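Household Sorting and Storage, Unit 4: Mixed small items
Handout for the practical session
Prepared by Siham El Ouafi

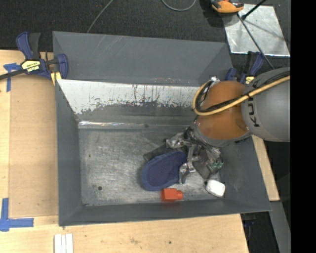
Mixed small items are what is left when the clothes, papers, tools and kitchen things have gone to their places. Every household has them. They collect in drawers, on windowsills and at the bottom of bags, and most people put off dealing with them. In this unit we work on a small batch at a time, in a tray, and give each item a decision.

Before you start

Read pages 17 to 22 of the course reader. Bring one small batch from home, no more than would cover a dinner plate. Please leave out anything sharp, any medicines and any batteries. Those come up in Unit 6 and have their own rules.

1. The tray

A tray with raised sides is better than a bare table. Round things roll and small plastic parts get knocked on to the floor. Sloped sides send a rolling item back towards the bottom, and they make it easier to get your fingers under something flat that has ended up against the edge.

Metal trays scuff. This does no harm, but wipe the tray out between batches, as grit from one lot will mark the next. If you work on a good table, put a cloth under the tray.

The trays on the Clakport stand are for use in the room only. If you want one at home, a deep roasting tin or the lid of a storage box will do.

2. Spreading out

Tip the batch in gently and spread it until you can see the tray between most of the items. Look for things lying under other things. Flat, dark items are the ones most often missed, particularly under anything soft. Lift the soft item first, then look again.

Do not start deciding yet. People who decide while they are still spreading tend to put the same thing down in two different piles.

3. First sort: what is it made of?

Fabric and padded items. These can usually be washed. Check for a partner before you do anything else: slippers, mitts and gloves should wait for the other one. Give them one month in a labelled bag.

Hard plastic parts. A block with a peg or nub sticking out of it has very likely come off something. Turn it over and look for a number or a broken edge. Write down where it was found, if you know. The Cunness case study (reader, page 66) shows how far this one note can help.

Sponges, erasers and similar. Keep if clean and firm. Throw away if crumbling or sticky.

Flat items you can't place. Put these to one side and come back to them last.

4. Second sort: where does it go?

We use the Rissanen labels throughout the course:

Home - it has a place already and goes back there today.
Wait - it needs a partner, a repair or an answer from somebody else.
Pass on - it is sound, but not wanted in this house.
Bin or recycle - check the local list for plastics.

The Wait box is the one that gives trouble. Write the month on every bag that goes into it, for example "July", and empty the box when that month comes round again. Last year's group found that most of what was in their Wait boxes could have been passed on straight away.

5. Common mistakes

Batches that are too big. If you can't see the tray, take half out.
Making a pile called "other". It will be the same pile next year.
Washing a padded item before checking it for loose stitching.
Fixing parts back on during the sort. Bag them, label them and do the repair afterwards - it always takes longer than you think.

For next time

Sort one drawer at home by the method above and bring your written list, with the label beside each item. A page is enough. Blank list sheets are in the Novora folder by the door, form 1385.

Reading: Unit 5, Cables and chargers.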